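My feet are still sore, but I want to get this down before I forget half of it. Friday, November 11, 2022 was the open day at Hauksdóttir, the laundry and home goods people out past the ring road, and I've wanted to see inside that building ever since they took over the old carpet warehouse. My sister was supposed to come with me and bailed at breakfast. Her loss!

Doors opened at ten and there was already a line. You get a paper wristband and a little map, and then you're pretty much left alone to wander, which suited me fine. The ground floor is the working laundry, where they do sheets and towels for hotels and a couple of nursing homes. It is LOUD. I lasted maybe ten minutes by the big ironers, though I could have watched the sheets going through all morning if I'd brought earplugs. One of the women there told me they handle nearly 2000 pounds on a busy day in October, when the conference season is on, and I went a bit quiet thinking about my own two loads a week and how much I complain about them.

Upstairs is the part I came for. It's all the household stuff, set out on carpet so you can walk around it - hampers, drying racks, folding boards, baskets and more baskets. The carpet is one of those gray and white streaky ones that would hide absolutely anything, and I spent longer than I should admit wondering whether it would work in our hallway. 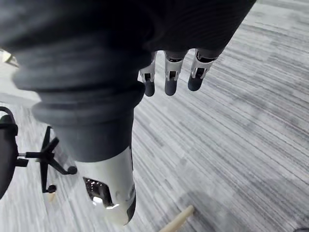 My husband says no, by the way. He thinks it would look like a dentist's office, and he may have a point, but he isn't the one who vacuums it. Anyway, I asked at the desk whether it was a carpet you could buy and the man went off to find out and came back with a cup of coffee for me and no answer. Good coffee, though.

The first stand past the desk was Itolero, who make drying racks. I've had bad luck with drying racks. The last one I bought folded up on my hand while I was hanging a duvet cover, so I went around giving all of theirs a good shake (the girl on the stand was very patient about it). The tall one felt solid, and it has a rail at the top wide enough for hangers. At 42 dollars I was tempted, but I'd come on the bus and there was no way I was wrestling that thing onto the 548 at rush hour.

Next to them was Wanetti with detergent samples. I took a few. Okay, I took 11. They said help yourself!

Then there was the basket section, and I have opinions about baskets. I've owned wicker ones that snagged my good sweaters and a canvas one that went musty in the basement within a month. What I like now is plain white plastic, rectangular, with the little holes all over and a nice thick rim you can get your fingers around. That rim matters so much more than you'd think in the store. When you're on the basement stairs with a full load you want something to hang on to, and the thin-edged ones dig right into your hands.
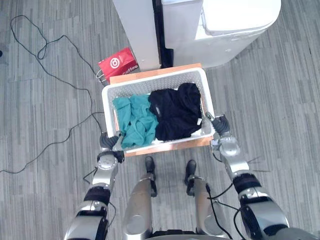 I got chatting about all this with a couple from out of town who sort everything by person, one basket each, five baskets. Five! We sort by color in our house, or we say we do. What really happens is that the darks go in with whatever else is lying around and I pick through it all on top of the machine. They looked at me kindly and said they used to live like that too.

After lunch (fish soup in the canteen, very decent, bread a little dry) I went back up for the sorting talk. Gunhild Hallgrímsson gave it, and she's been doing laundry for a living since before they had half of those machines, so I listened properly. She goes by fabric first and color second. Heavy cotton with heavy cotton, anything thin on its own, and read the tag before you decide anything. I never read the tag. I cut them out, mostly, because they itch, and when I said so there was an actual gasp from the row behind me.

She was also firm about not packing a basket to the top. Leave clothes loose, don't press them down, and don't let anything damp sit overnight. Somebody asked about black clothes fading and she said cold water, inside out, short cycle, and then asked us all to please stop using so much detergent. I thought about the samples in my bag and kept my mouth shut.

We got a bit stuck on the question of whether a light item and a dark one can share a basket while they wait for the wash. I said of course they can, as long as they're dry, it's only a basket.
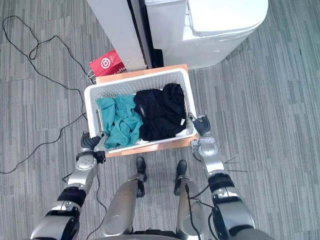 Gunhild Hallgrímsson agreed with me up to a point. "Dry is fine," she said, "but new black cotton I keep by itself until it's been washed a few times. It rubs off on things. I lost a good blouse that way and I should have known better." So half a win for me, and I'll take it.

The last stop was the Gurkeck corner by the stairs, all shelving and wall hooks, where I was too tired to do it justice. I did pick up their catalog and I've marked two pages with sticky notes. There was a raffle for a hamper set and I didn't win, and the gift shop had sold out of the small mesh bags for socks by the time I got there, so if you go next year, get those first and do the machines afterward.

Parking is free, I'm told, and there's an elevator up to the second floor, around the back past the restrooms. I only found it on my way out.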